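Foro de manipulación móvil > Pinzas, brazos y efectores > Pinza paralela de serie o dedos angulares para objetos pequeños sobre superficie brillante

lkoubek
3 ene. 2019
Estamos comparando dos juegos de dedos para recoger objetos pequeños de una mesa y del suelo en un salón amueblado. Controlador Closside, lazo de fuerza a 1000 Hz, mismas trayectorias para ambos juegos. Adjunto una vista desde la cabeza y otra desde la muñeca, ambas con las pinzas abiertas.

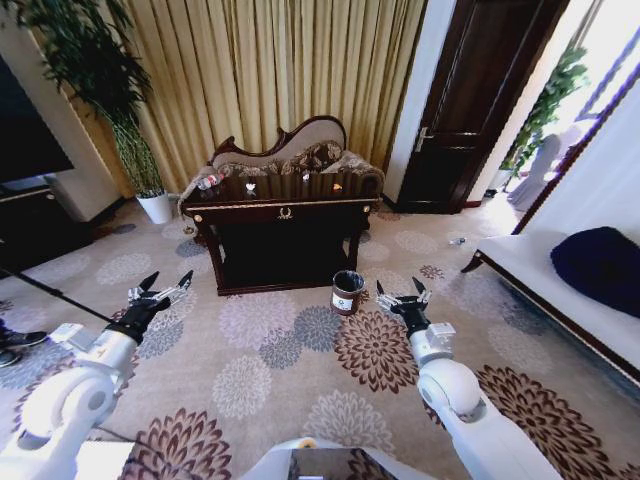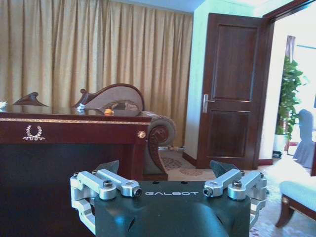

Cámara de cabeza (primera) y cámara de muñeca (segunda). Mismo salón.

Mi problema es la percepción. El tablero es oscuro y brillante, y en la vista de muñeca refleja lo que tiene detrás. El segmentador me da dos instancias donde hay una, sobre todo con los objetos blancos. El naranja sale bien siempre. ¿Alguien ha resuelto esto sin cambiar de cámara?
Libor Koubek

par_motor
¿Profundidad activa o estéreo pasivo? Con activa sobre barniz oscuro yo perdía casi toda la nube en el plano de la mesa. Ajusta el plano con los píxeles del borde y descarta todo lo que quede por debajo. El reflejo cae siempre por debajo del plano.

lkoubek
Estéreo pasivo en la muñeca. El filtro por plano ya está puesto. Falla cuando la muñeca baja mucho y el ángulo se hace rasante.

nieves_ctrl
Entonces no bajes tanto antes de segmentar. Segmenta con la cámara de cabeza, fija la pose y usa la muñeca solo para la corrección final. En la primera foto se distinguen los objetos sobre la mesa desde bastante más lejos.

par_motor
No estoy de acuerdo. Desde la cabeza, un objeto de ese tamaño ocupa muy pocos píxeles y cualquier error de calibración cabeza-muñeca se te va entero a los dedos. Además, los propios brazos entran en la imagen por abajo. Para la botella tumbada del suelo, sí; para lo pequeño de la mesa, no.

nieves_ctrl
El error de calibración se mide y se corrige. Nosotros lo hicimos con el brazo Plundton y la pose de cabeza bastaba para el 90 % de la aproximación. Lo que no se corrige es un reflejo confundido con un objeto.

zt_salazar
Sobre los dedos: en la segunda foto las almohadillas son angulares y van en eslabones articulados. Cuidado con eso. Si el mecanismo no es de apertura lineal pura, la punta cambia de altura al cerrar. En una Zarnthorpe de eslabones que tuve, si no compensabas en Z, la punta tocaba la mesa antes de cerrar. Mira la cinemática antes de comparar tasas de éxito.

lkoubek
Compensado con una tabla de apertura contra altura. En 1563 intentos con los dedos angulares hubo 42 contactos con el tablero por encima del umbral. Con los de serie llevo 2276 intentos, pero todavía no he separado los contactos por objeto, así que no doy la cifra.

zt_salazar
Si las dos series no tienen el mismo número de intentos por objeto, no las compares en bruto. La botella tumbada y la pieza naranja no tienen nada que ver en dificultad.

lkoubek
De acuerdo. Las repartiré por objeto y por orientación.

grafcet77
¿Qué pone en el cuerpo de la pinza? ¿GALBOT? ¿Los eslabones son de aluminio?

lkoubek
GALBOT, sí. Aluminio mecanizado, con tornillos de hexágono interior en los pivotes.

grafcet77
Revisa la holgura de esos pivotes antes de repetir la serie. En los míos aparecía juego lateral y la tabla de altura dejaba de valer. Bloqueas un dedo, aplicas par alterno y lees el encoder.

par_motor
Y un polarizador en la cámara de muñeca. Cuesta poco y en ángulo rasante sobre barniz quita buena parte del reflejo. Técnicamente no es cambiar de cámara.

nieves_ctrl
Quita luz también. Con la exposición corta que pide el control visual, te quedas en ruido. Yo probaría antes lo de la cabeza.

lkoubek
Pruebo las dos cosas por separado, mismo orden de objetos. Primero la holgura.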